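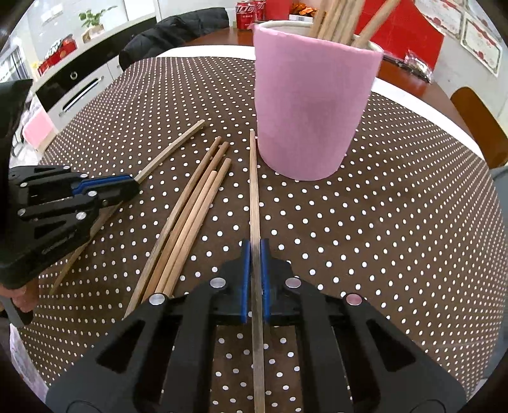
Two hand-held Stukow grippers on the stick-sorting task, view from the right-hand unit.

Stukow Handheld Kit - Sample Pack, Sticks and Container

This pack ships with the two-gripper version of the kit from Neston. It lets buyers check their loading code before they order the full Vorkcombe set.

Contents
Episodes: 121
Training split: 92
Held out: 29
Task: pick up thin wooden sticks from a table and place them in an upright container
Operators: Yakubu Ekpo, Marisol Begay

Hardware
Each gripper has two fingers with blue pads. Both units are held by hand and carry their own camera. The pads are a wear part - replace them when the surface turns shiny, then run the width calibration again.

Layout
One folder per episode. Left and right streams are stored separately and share a clock. Finger width is logged in millimeters. Episodes longer than 800 frames are split, and the parts keep the same episode number with a suffix.

Known issues
The wide lens bends straight edges near the border. Use the supplied lens file before measuring anything.
Thin sticks can close the fingers almost fully, so width alone is a poor grasp signal.
Patterned tablecloths are fine for tracking. Plain white ones gave Severin Aebischer drift in two episodes, both flagged in the index.

Changes
Thursday, July 24, 2025: index rebuilt, left stream offsets corrected.
Planned for August: pad force readings.

Contact: Yetunde Osagie, kit support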